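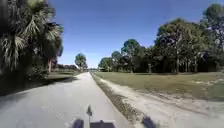 The March open day at Kornwood was the main public item in this reporting period, and most of this report deals with it. It was also the first time the path-following software ran in front of people who had no part in building it. We used the straight paved path on the field side of the park, with the big palm at the near end. A sandy dirt track runs parallel to the asphalt there with only a strip of grass and low weeds between the two, and the shade from the palm and the shrubs lies over the left half of the pavement. The software has to deal with both of those things: a second surface that leads the same way as the first, and a hard line between sun and shade that isn't the edge of anything. On this stretch the robot travels near the right edge of the pavement, close to the grass.

Purpose of the visit

Under the grant agreement with Novine we are required to hold one public demonstration before the second payment. We wanted the day to do two other jobs as well. The Kornwood grounds office needed to see the robot moving before agreeing to longer runs, and we needed footage and logs from a route we had not tuned for. Our earlier tests were all on the Hostotell yard, where the pavement is wide and has a curb on both sides.

What was shown

The program had three parts. Pascal Seidel gave a short introduction at the near end of the path, covering what the robot is meant to do (carry small loads and inspection equipment along park and campus paths without a marked lane) and what it can't do yet. The second part was the driving demonstration. The third was an open session in which visitors could walk alongside, look at the live view on a tablet and ask questions.

Attendance was 27, going by the sign-in sheet. That includes the grounds office, two people from Kröger, who supply the drive unit, and a group of students from the technical college. A few walkers stopped as well and were not signed in.

Each driving run covered 125 meters of the paved path, out and back. The robot drove itself the whole way on the outbound leg. On the return leg we let a trained operator take over by remote partway, so visitors could see how the handover works. Dennis Sowerby acted as safety walker on all runs and carried the stop button.

Results

Runs were completed in the morning and again after lunch. The outbound legs in the morning went well. The robot held its line, slowed for a dog walker coming toward it and picked up again once the path was clear.

After lunch there were two stops we had not planned.

The first came where the grass strip is thin. The surface classifier gave the dirt track nearly the same score as the asphalt for long enough that the planner could not choose, and the robot did what it is set up to do in that case and stopped. Dennis cleared the stop, the operator moved the robot forward a short distance, and it carried on. From the logs, the asphalt score dropped before the track score rose, so our first guess is exposure. The dirt is pale and takes up a lot of the right side of the view near the robot, and the camera darkens everything else to compensate.

The second stop was caused by a visitor stepping in close behind the robot to take a picture. The rear sensor did its job. We had not told people about the rear stop zone in the introduction, and should have.

The shade was less trouble than expected. In the Hostotell yard the older model tended to read a shadow edge as a curb and steer away from it. The model used at Kornwood was retrained over the winter with more shaded pavement, and it drove through the shaded part without a visible change in heading. The heading log shows a small shift toward the right as it enters the shade. It is inside our limit but it is there on every run, and given how near the grass the robot already is, we want it gone before the route gets any longer.

Lane position came up more than once in questions. People asked why the robot doesn't drive down the middle. The answer given was that it keeps right so that walkers and cyclists can pass on the left. The grounds office would like it moved in slightly so the right wheels stay well clear of the edge, as the ground next to the asphalt gets soft after rain. Pascal has changed the offset in the settings and it will be checked on the next visit.

Comments from visitors

We handed out a short comment card. The answers were mostly friendly and mostly short. Points that came up and that we intend to act on:

The robot is quiet enough that people with their backs to it don't notice it. A low tone while moving was suggested by a visitor who uses a white cane, and she offered to try out different ones with us.

The tablet was hard to read in full sun. We will bring a hood or a small tent next time.

Several people did not understand what the mast was for and assumed it was a camera. It is the radio antenna. A label would fix this.

The students wanted to see the robot fail, and asked whether we could block the path on purpose. We did not do this on the day as it wasn't in the risk assessment. It would make a good demonstration and we will write it into the next one.

The people from Kröger spent most of their time on the drive unit. They noted a slight whine on the return leg and asked for the motor temperature log, which was sent to them the same evening. Their reply was that the readings are normal and that the noise is probably a loose cover screw – it was, and it has been tightened.

Hardware and staffing

No damage to report. One bumper clip came off during unloading and was replaced on site. Battery use was lower than in the yard tests, which we put down to the flat, straight route and the lack of turning. We would not plan on the same figure elsewhere.

The team on the day was Pascal, Dennis and one operator. That is enough for a single robot on a straight path. It left no one free to greet latecomers or look after the tablet, and for a larger event we would want another person.

Budget

Spending on the open day came in under the amount set aside. The saving was on transport, as the grounds office let us store the robot in their shed overnight and we made one trip in place of two. We would like to move the difference to the data labeling line, where the new Kornwood recordings will add up to 3 weeks of work. This needs Novine's agreement and a separate request is attached.

Next steps

The Kornwood recordings are being labeled now, starting with the sections where the grass strip is narrow. The exposure question comes first: we will replay the logs with the lower right part of the view left out of the exposure setting and see whether the asphalt score still drops. If it doesn't, the change goes onto the robot and we repeat the same route.

The grounds office has agreed in principle to longer runs, all the way to the far end of the path, subject to the lane position being corrected and the tone being fitted. They also asked that we stay off the dirt track with the support van, which we parked there by mistake during setup. We have apologized and the van will stay in the lot.

Dennis is updating the risk assessment to include the rear stop zone, a spoken warning to visitors before each run, and the blocked-path test. The draft will go to the grounds office first and then to Novine for the file. The sign-in sheet, the comment cards and the run logs are available on request from Pascal.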